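Nov 8, 2024

Well, the old Ganix finally got opened up today! I've been walking past it under the desk for weeks, telling myself I'd get to it when the weather turned, and this morning it was bucketing down so I'd run out of excuses. Cleared the breakfast things off the kitchen table, put down an old towel, and lugged it up from the study (heavier than I remembered, my back had opinions).

I bought it second-hand from a place out at Ellthorpe back in January, and it's been a good thing on the whole, but lately it's been so slow I could make a cuppa while my photos opened. I've got 2,708 of them in the one folder, so fair enough, maybe that's partly on me. Still, I'd like to try more memory before I go spending real money. A new one from Harnska is $3,000 and I nearly choked on my toast when I saw that. The memory is 35 bucks. Easy choice.

Getting the side off took me ages. I had the wrong screwdriver, then the right screwdriver but the wrong way up in my head, if that makes sense — I kept tightening the thing! Once it was open I just had a good look for a while. I always expect the inside of a computer to be a horrible tangle and then it's all green board and tidy rows, like a little town from the air. The memory slots are sitting just under the metal lip, long and black, with white latches at the ends. 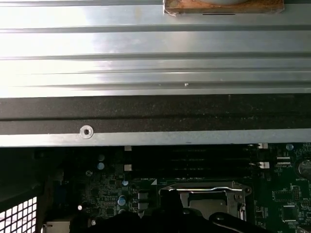
I haven't bought anything yet, mind. I want to read up on which sort it takes, and I've been caught before (the printer cartridges, say no more). The Falcão shop near the library will order it in if I bring them the details, so I copied down everything I could find on the sticker from the box it came in and stuck the note on the fridge.

Soup for tea, the rest of the pumpkin. Had to eat it on the couch with the bowl on my knees, as the table's out of action for now. Rain still going. Must remember to bring the doormat in.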